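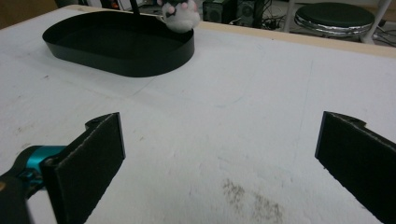

フェルト貼りの指を開いた状態。卓上のトレイは黒い楕円形のもの。

手持ちグリッパーの指パッドを比較する手順

手持ちグリッパーの指先に貼る材料を替えると、つかみやすさがかなり変わります。このページでは、吊り下げ台とトレイを使ってパッドを比べる手順をまとめます。対象はWatedaの手持ちグリッパーですが、指を交換できる機種ならほぼ同じやり方で試せます。初版は2018/2/25で、パッドの貼り替えの項はVinzenz Widmerさんの指摘を受けて4月に直しました。

用意するもの
・手持ちグリッパー 2台
・指パッド(フェルト、シリコーン、無加工の樹脂)
・トレイ付きの吊り下げ台
・小さなチャームやぬいぐるみ
・白い板または大判の紙

1. パッドを貼る
古い両面テープをアルコールで拭き取り、乾いてから新しいパッドを貼ります。フェルトは切り口が毛羽立ちやすいので、指の内側に出る辺は先に刃物で整えておきます。左右で厚みが違うと閉じる位置が中央からずれます。貼ったあと200グラムのおもりを載せ、一晩置いてください。

2. 指の開閉を確認する
何も挟まずに数回開閉し、パッドの端が引っかからないかを見ます。画面上の開度が左右対称でなければ、指の取り付けねじを緩めて合わせ直します。グリッパーの手元の映像で両方の指先が見えていることも、この段階で確認します。

3. 台とトレイを置く
吊り下げ台は机の奥側に置き、トレイを手前に寄せます。机の縁に近すぎると、奥から手首を回したときに本体がぶつかります。位置が決まったら紙に鉛筆で印を付けておくと、パッドを替えたあとも同じ条件に戻せます。

4. つかんで移す
左手のグリッパーでチャームのひもをつまみ、トレイの上まで運びます。ひもは指の先端から1センチほど内側で挟むのが基本です。先端だけで挟むと、フェルトでは途中でひもが滑ることがあります。右手のグリッパーは閉じずに控えておき、チャームの揺れが収まってから近づけます。作業中は肘を机につけないほうが、手首の角度を一定に保てます。

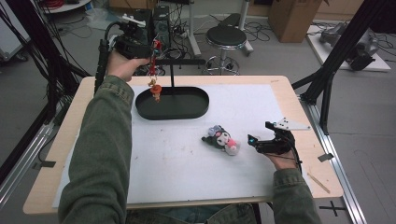 5. 記録を付ける
1種類のパッドにつき9回ずつ試し、成功と失敗、失敗の種類を表に書きます。失敗は「滑り」「つかみ損ね」「ほかの物に接触」に分ければ足ります。映像の保存名にはパッドの略号を入れてください。手元の試験ではファイルが全部でおよそ627個になり、略号のない分は見直しに時間がかかりました。

6. パッドを替えて繰り返す
手順1に戻り、次の材料で同じことを行います。操作に慣れた影響が出るため、最後にもう一度、最初のパッドで試します。最初と最後の結果が大きく違うときは、材料の差として扱わないでください。

選ぶときの目安
ひもや薄い布を扱うならシリコーン、ぬいぐるみのように柔らかく厚みのある物ならフェルトが扱いやすいと感じました。無加工の樹脂は硬い部品向けです。フェルトは粉や土を拾うので、汚れが目立ってきたら貼り替えます。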